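Making café-style drinks and breakfasts at home

We used to eat out most Friday mornings, at the Oda café down by the Clarkeneck ferry stop. When they cut their hours we started doing the same breakfast at home, and it took a few months to get it close. These are the things that made a difference. None of them need expensive gear.

Coffee

Buy beans in small bags and write the opening date on the bag with a marker. Two weeks is a good run for an opened bag kept in a cupboard. After that, use what's left for iced coffee, where you won't notice the flavour dropping off as much.

Don't keep beans in the fridge. They pick up the smell of onions and cheese, and moisture gets in every time the bag comes out. The freezer is all right for a sealed bag you haven't started.

For a plunger, use 60 grams of coarse coffee to a litre of water. Boil the kettle, leave it for a minute with the lid open, then pour. Give it one stir, put the lid on and leave it alone for four minutes. Push down slowly. If it's hard to push, the grind is too fine. If it drops straight to the bottom, it's too coarse.

Pour all of it out once it's ready. Coffee left sitting on the grounds goes bitter, and reheating it doesn't help. A thermos rinsed with boiling water will keep it hot until the second round.

Milk

You can froth milk well enough without a steam wand. Warm it in a small saucepan until it's steaming but not bubbling, then pour it into a clean plunger, no more than a third full, and pump the handle for 20 seconds or so. Tap the jug on the bench to knock out the big bubbles and swirl it before you pour. Full cream milk is the easiest. Of the oat milks, the ones labelled barista hold up best.

Wash the plunger mesh straight after. Unscrew the whole thing, as dried milk collects between the plates and will spoil the next pot.

Cups and bowls

Cafés keep their cups on top of the machine so they're warm when the coffee goes in. At home, fill each cup with hot tap water while the kettle boils and tip it out just before pouring. Do the same with bowls for porridge or baked eggs on a cold morning.

A wide bowl works better than a deep one for muesli and fruit. The toppings stay on top and the yoghurt doesn't end up buried. Ours came from a seconds table at the Salatow market, and we bought extra to allow for breakages. 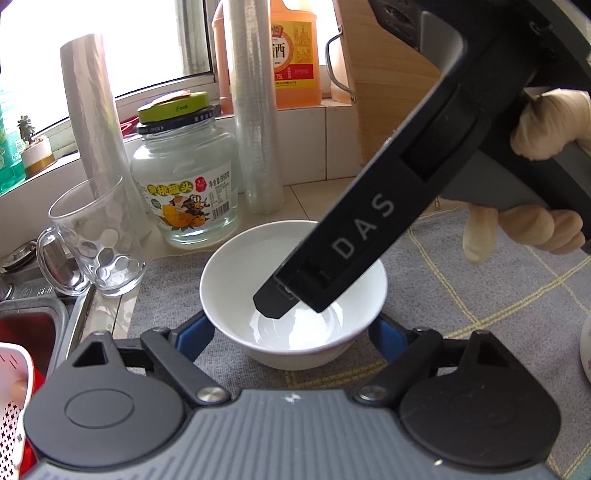

White bowl on the grey check mat, by the kitchen window.

If pale crockery has grey marks from cutlery, make a paste of bicarb soda and water and rub it on with a damp cloth. Leave it for 7 minutes, rub again and rinse. Coffee stains inside cups come off the same way. Skip the steel wool, which scratches the glaze and makes the next lot of marks harder to shift.

Eggs

For poached eggs, freshness matters more than vinegar. Crack each egg into a fine sieve over the sink first and let the watery part of the white drain off. Slide it into barely simmering water and cook for 3 minutes for a runny yolk. Lift it out with a slotted spoon and rest it on folded paper towel before it goes on the toast.

If you're feeding a crowd, poach the eggs the night before, a little under, and put them straight into iced water. Keep them in the fridge in fresh cold water, covered. In the morning give them a minute in hot water to bring them back.

Scrambled eggs want a low heat and a cold knob of butter stirred in at the end. Take them off while they still look slightly too wet.

Bread and pastries

Yesterday's croissants come good in the oven. Run your fingers under the tap, flick a little water over the tops and bake at 160 degrees for five minutes. The microwave makes them chewy.

Slice a sourdough loaf the day you buy it and freeze it flat in a bag, with baking paper between the slices. It toasts from frozen. The heel of the loaf can go in the food processor for crumbs, which also freeze well.

For fruit toast, grill one side only, butter the soft side, and put it back under for a few seconds.

Quick fruit compote

Frozen berries do a better job here than fresh ones, and they're cheaper. Put two cups in a saucepan with 100 grams of sugar and a squeeze of lemon. Simmer until the juice coats a spoon. It keeps for a week in a clean jar and goes on porridge, pancakes or plain yoghurt.

The Skenmont orchard stall sells bruised pears by the bucket in April, and those can be cooked the same way with less sugar and a cinnamon stick. Peel them first. The skins go leathery.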